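Vornwood Street Hockey Goal: Review

April 20, 2020

The Vornwood is a steel practice goal sold for driveways and garages. I paid $174 for it, net included, and have shot on it most evenings since the box arrived at the start of April. Before that I had a Castovov folding goal that lasted two seasons.

Assembly took longer than it should have. The posts come in 3 pieces each and the push buttons on mine were stiff, so I had to tap two of them in with a mallet. The instructions show the back bar upside down in step 4. Once it was together there was no wobble at the joints, and I have not had to retighten anything.

The net is the best part. It ties on with laces instead of plastic clips, and the mesh is thick enough that a hard orange ball drops straight down. I haven't used pucks on it much. The few I did shoot left marks on the red paint but no dents in the crossbar.

Weight is the main complaint. It weighs more than the Castovov and doesn't fold, so think about where it will live before you order. My own goal stays in the garage, but plenty of buyers will be looking at a kid's bedroom or a spare room for the off-season. Measure the open floor first.

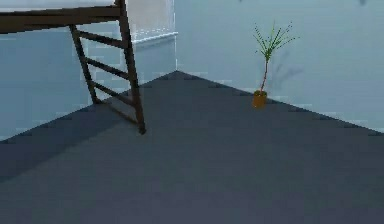

Loft bed and ladder in a blue room, with open floor in front.

Rubber feet come in the box. They grip fine on smooth concrete and slide on painted floors. A slap shot off the post moved mine back a few inches every time until I put a 20-pound sandbag on the rear bar.

I also tried the Fukuda shooting targets, sold separately. Two of the four straps were too short to reach around the posts. Skip them and use bungee cords.

Shipping from the Ronditville warehouse was free and the box had one torn corner, nothing missing. The warranty covers the frame for 2 years and doesn't cover the net.

Pros: solid frame, good net, no rattling
Cons: heavy, doesn't fold, poor instructions

Rating: 4 out of 5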